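Folding cell, two arms, after a couple months at our laundry

Posting this on my break so excuse the typing. Someone on the linens board asked if the Gosonex folding station is any good for a small shop and I said I'd write it up. We do uniforms, spa towels, restaurant stuff, plus some walk-in wash and fold. 12 people across two shifts. I run the finishing side, so folding, sorting, bagging. I don't own the place, didn't pay for this, nobody's giving me a discount.

What we had before: three long tables and a Sawatzky sheet folder that's older than half the crew. The Sawatzky still does all the flatwork and will probably outlive me. The Gosonex is for the other stuff. Shirts, smocks, small cloths.

Setup. Came in February on a pallet. Two guys, most of a day. It wants its own circuit and a level floor and ours is not level, so there's shims. Door clearance was tight, measure yours. The manual is 101 pages and the part you need is near the back. Print the fault code table and tape it up. We did, it's the most read thing in the building.

Speed. OK so this is what everybody asks. On a good run it does 37 cotton tees an hour. Ana on table two does that before her coffee is cold. If you are buying it to beat a person on speed don't. It keeps going through lunch and shift change though, and over a whole day that adds up to a real pile.

What it's good at — small squares, cleaning cloths, tees in one size. Plain stuff. Feed it a bin of the same thing and it's fine.

What it's bad at — anything big and dark. We do black smocks for a salon chain and they're the worst job on it. Big piece, soft, wants to slide. Sleeves too, and anything with ties. Apron strings, forget it. We tried one afternoon and went back to hand.

Dark work in the cell:
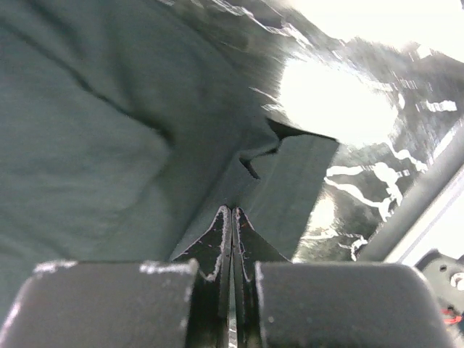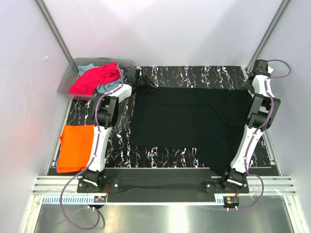
The supplier, Drodberg, told us the dark fabric thing would get better with an update. We got the update. It's a little better. I'd call it from annoying to less annoying. They do answer the phone, I'll give them that, usually same day, and the guy I get knows the machine.

Now the people part, which is what I really wanted to write about becuase the sales sheet has one line on it.

Nobody got let go. I'll say that first, it's the first thing our crew asked and it's what the owner promised, and so far he's kept to it. But two temp spots we normally fill for summer, we aren't filling. So somebody somewhere isn't getting that job. I don't know how to score that in a review but it belongs in here.

The work changed more than I expected. Folding is boring but it's social, four people around a table talking all morning. With the cell running you need one person near it, loading and clearing, and they're off by the back wall on their own. Damián Escobedo was our fastest folder and he got picked to run it because he's good with machines. First few weeks he liked it. Then he told me he missed the table and could we rotate. So we rotate now, two hours each, and it's much better. If you take one thing from this, do the rotation from the start.

Other side of it. Győző Dudás has bad wrists, been doing this a long time, and was down to short days. Clearing the cell and restacking is easier on him than folding and he's back to full shifts. He also fixed our sort order, so the dark stuff goes in last when somebody has time to babysit it. That was his idea not Drodberg's. He asked about a pay bump for cell operators and the owner is thinking about it. Has been thinking a while. I think it should be in writing before the machine shows up, new duties, new rate. We didn't do that and now it's awkward.

Training was one morning, not enough. Second shift got theirs secondhand from us. Ask for both shifts to be covered, get it in the quote.

Also the counter. It logs every fold and every stop and puts them on a screen with the operator's login. Second week the owner started reading the numbers out at the Tuesday meeting. Slow numbers were just whoever had the black smocks. People were upset and they were right. We had a talk, and now it's one shared login and he looks at the daily total only. You can turn the per person view off completely, it's under reports, took me forever to find. Turn it off.

Noise is low, you can talk over it fine. Dryers are way louder.

Upkeep. Wipe the work surface every shift, lint gets everywhere. Check the gripper tips too. Replacements aren't cheap and you have to buy a set even if you only want one. Plan on 15 minutes at close.

We looked at a Domus line at a trade show too, much bigger, for a much bigger plant than ours. Nice equipment. Would not fit through our door.

Stops. More than 60 in the first week, mostly dropped corners and double picks. Way down now, part of that is the update and part is us learning what not to feed it. You clear it, hit resume, go on. Twice it needed a full restart which takes long enough that you go fold by hand while you wait.

Would I buy it again? Not my money. For a shop with lots of one size plain items, yes I'd look at it. For mixed walk-in laundry like half of ours, no, somebody has to sort everything first and there goes your time. If you've got people whose hands are wearing out it's worth more than the speed says.

3.5 out of 5. Would be 4 with better training and if the reports thing was off by default.

Break's over. Ask questions below, I check this most nights. If anybody has got one to do apron strings PLEASE tell me how.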